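Print | E-mail this entry
Filed under: Workshop notebook > Glues and pastes

10/03/2019

Second try with the wheat starch paste for the Haugland map folder. The first batch from September was too thin and went sour before I could use half of it. Now I took 20 g of starch to 100 ml of water, let it stand overnight in the cold room, and cooked it slowly in the small pot. I stirred all the time with the flat spoon. At 81 degrees it became clear and heavy, a little like cold honey, and I kept it there for 11 minutes.

After cooling I pressed it through the hair sieve two times. There were still a few small lumps, mostly from the edge of the pot. Britt-Marie Ljungberg thinks I should cook in a water bath, as they did at the Brestport bindery when she worked there. I believe her, but our water bath is too shallow for the pot – I must look for another one.

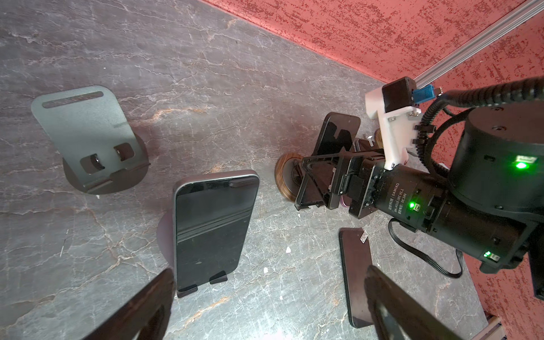 Can the same paste be used for the spine lining and for the thin repair paper? For the lining use it as it is, and for the repair paper thin it with water until it runs from the brush in drops.

I made test strips with both thicknesses. The Skitden paper took the thin paste well and lay flat under the weights. The Curura paper is softer and it stretched when I lifted it, so two strips dried with a wave at one end. I think I brushed too much paste on them. Next time I will paste out on the glass first, lay the strip on it, and lift it with the plastic film under.

The strong paste held the linen to the board without any bubbles. I tried to peel one corner after drying and the linen brought the top layer of the board with it, so the strength is enough. Maybe it is more than enough for the folder, where somebody will want to take it apart one day.

The rest of the paste is in the glass jar with the green lid, second shelf in the cold room. Please do not add anything to it. I wrote the date on the jar, and if it smells, throw it out.

Still to do: cut new strips along the grain, ask for more blotting paper, wash the sieve properly – it has dry paste in the corners again.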